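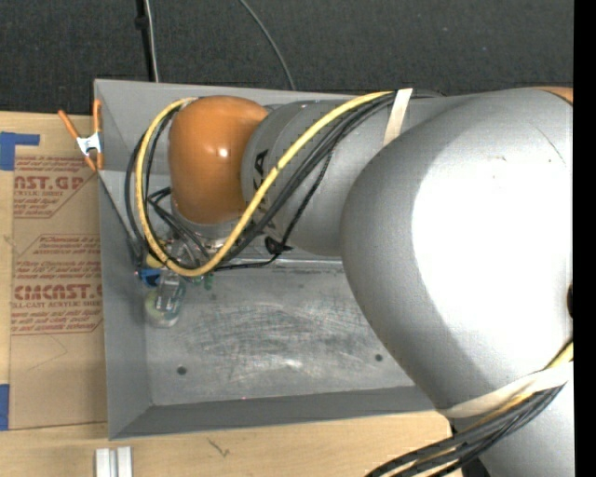

The Golob cable fault was a recurring failure in the Golob bin-picking cell, a robotic test cell run by the Nurnier automation laboratory. The cell's arm would stop in the middle of a pick, or let go of a part it had already lifted, with no collision and no warning from the motion controller. The cause was a signal wire in the external cable bundle that was being bent too sharply near the wrist. The fault has since become a favorite teaching case at Nurnier, and it is a wonderful example of how much trouble one thin wire can cause on a very large machine.

Background

Bin picking is the task of taking loose parts out of a container when their positions are not known in advance. It is one of the most interesting jobs in robotics, in part because it asks so much of the wrist. A robot that loads a machine tool repeats the same few poses all day. A robot that picks from a bin may approach every part from a new angle, tilting and turning to keep clear of the sloping walls.

All of that turning has to be shared by the cables that serve the tool. On many production robots these run inside the arm, or through a fitted set of hoses and brackets known as a dress pack. Test cells often use cables laid along the outside instead, held down with tape or ties, so that tools can be changed quickly. The method is cheap and easy to alter, and it suits early work very well. Its weak point is the free loop at the wrist, which must be long enough to allow full rotation but short enough to stay away from the walls of the bin.

The Golob cell was set up to test grasp planning software called Zemeo. Its tool signals passed along the arm beside the power and sensor cables, with the slack gathered in loops around the wrist.

The fault

The first stops were recorded in November. In each case the controller reported that the tool's grip signal had been lost, and the signal came back by itself within moments. Since Zemeo treated a missing grip signal as a failed grasp, it responded by opening the tool and planning another attempt. If the arm was already on its way up, the part fell back into the bin.

Early suspicion fell on the software. The planner was new and the wiring passed every test made with the arm parked, so the team spent its first efforts on timing and message handling. A replacement tool controller, made by Cunia, was also tried and made no difference.

Investigation

The breakthrough came from test engineer Angelica Soriano, who stopped sorting the failures by time and sorted them by wrist angle. The result was beautifully clear. Out of 1,012 logged picks, nearly every dropout had happened with the wrist turned far to one side and the tool low in the bin – the pose used for parts lying close to a wall.

Soriano then had the arm moved through that pose at reduced speed, with no part in the tool and a meter on the signal line. The reading broke up each time the outer loop touched the wall and was pushed back toward the flange. When the jacket was opened, several strands of the signal wire were found broken beneath insulation that still looked sound. The remaining strands touched when the cable hung straight and parted when it was bent, which explained why the parked tests had found nothing.

Tape had played a part as well. One of the strips holding the bundle to the forearm had crept toward the wrist as the arm worked, and each small shift changed the length of the free loop. The loop that had been measured at setup was no longer the loop in use.

Safety

Nobody was hurt. The fault was nevertheless classed as a safety matter, for 2 reasons. The tool opened when it lost its signal, so a part could be dropped from any height. The stops also drew people toward the cell to look at the wrist, and an arm waiting on a signal that may return on its own can begin moving again without warning.

The restart rule was changed before the wiring was. A lost grip signal now leaves the tool closed and holds the arm until a person outside the cell clears the stop by hand. Anyone entering must first lock out the drives, even for a quick look at a cable.

Repair and later use

The damaged wire was replaced with a high-flex type rated for continuous bending, and the signal line was given its own path, separate from the heavier cables. Clamps with soft liners took over from tape at the points nearest the wrist. Tape is still used farther back, where the bundle hardly moves. Zemeo was given a limit on wrist rotation near the walls, which costs it a few possible grasps.

The repaired cell completed a run of 3,000 picks with no loss of signal. The bundle is now inspected every 1,000 picks, and the free loop is measured with the wrist at both ends of its travel.

See also

Bend radius
Dress pack
Intermittent fault
Lockout procedure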